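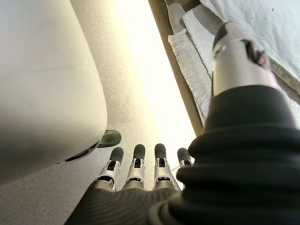
Four gray rubber fingertips above a pale speckled surface.

Dried beans still hard after an entire afternoon

Print | E-mail this page
Posted 29/09/2026 in Soups & Stews

flolbridge_lurker
I have a bag of dried white beans from the Sial discount store, and I am losing to them. I soaked 700 grams overnight, drained them, covered them with fresh water, added a can of tomatoes, an onion and a bay leaf, and simmered the lot from lunch until dinner. At dinner the tomatoes had dissolved, the onion had dissolved, and the beans could have been used to pave a driveway. We had toast.

The recipe on the bag says 59 minutes. I would love to meet whoever timed that.

I live just outside Flolbridge, at 3000 feet, if that matters. The water is hard enough to leave a crust in the kettle. Is it me, the pot (a heavy Utska with a lid that mostly fits) or the beans? I have another bag and I'm not proud.

3 people have this problem too

soupish
Tomatoes. Acid keeps the skins firm, so anything sour goes in after the beans are soft: tomatoes, vinegar, lemon, wine. Cook them in plain water with the onion and the bay leaf until you can squash one against the roof of your mouth, then add the can and give it another half hour.

For your water, put a quarter teaspoon of baking soda in the soaking bowl, then rinse. Go easy – I once used a tablespoon and produced something with the texture of wallpaper paste and the taste of a swimming pool. Salt in the soak is fine, whatever your grandmother said. Mine said it too.

The altitude slows things down a bit, but it wouldn't cost you a whole afternoon. The pot is innocent.

Helpful: 14 | Share

pratent2000
How old is the bag? Beans that sat in a warm stockroom for a few years won't soften for anyone. Look for wrinkled skins and a lot of split ones. I buy from a shop that actually sells out of them now and then. If yours are elderly, use them to weigh down pie crust and enjoy a long retirement together.

A pressure cooker will rescue some of them. Don't fill it past halfway, because beans foam.

Helpful: 6 | Share

kettle_on
I just use canned.

Helpful: 0 | Share

flolbridge_lurker
Did the second bag with soda in the soak and the tomatoes held back. Soft in an hour and a half. The date on the first bag, now that I've dug it out of the trash, is October, with no year given. The leftovers are in the freezer next to the toast bread.

Comments (4) | E-mail this page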